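Objet : Re: [liste-auto] Journée portes ouvertes chez Ninivon, compte rendu

Bonjour à toutes et à tous,

Je réponds sous le message d'origine, pour ceux qui n'ont pas suivi le fil.

> Le mois dernier, la liste a reçu l'invitation de Ninivon pour ses portes
> ouvertes à Emville. Quelqu'un y est-il allé ? Je voudrais savoir si la
> démonstration portait sur la cellule Atov ou seulement sur la collecte
> de gestes. Chez nous, la question se pose pour le budget de mai.

J'y étais. La cellule Atov n'a pas été montrée, elle était en maintenance. La visite a donc porté sur la collecte de gestes avec la pince tenue à la main. Nous étions 15 par groupe, ce qui est trop pour la salle.

L'opérateur tient la pince, deux doigts à patins striés magenta, et travaille sur une table de réunion ronde. On y trouve des objets de bureau : des aimants ronds de plusieurs couleurs, une brosse pour tableau blanc, un marqueur, et trois vases fleuris vers le fond. Ninivon annonce 279 séquences enregistrées depuis le début de la campagne, dont 232 conservées après relecture. 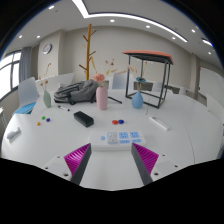 Tang, qui a lu une première version de ce compte rendu, me fait remarquer que le nombre de séquences compte moins que la variété des lieux, et que 232 prises dans une même salle ne diraient pas grand-chose d'un atelier. La question a été posée pendant la visite. Réponse : 6 salles à ce jour, toutes dans le même bâtiment – un deuxième site est prévu, sans date.

Pour le budget, je n'ai pas obtenu de prix. Ils envoient un devis sur demande, formation comprise. Le support de présentation doit être mis en ligne en mai, je transmettrai le lien à la liste.

Si d'autres ont vu la cellule Atov tourner ailleurs, je suis preneur d'un retour, surtout sur le temps de changement d'outil.

Bien cordialement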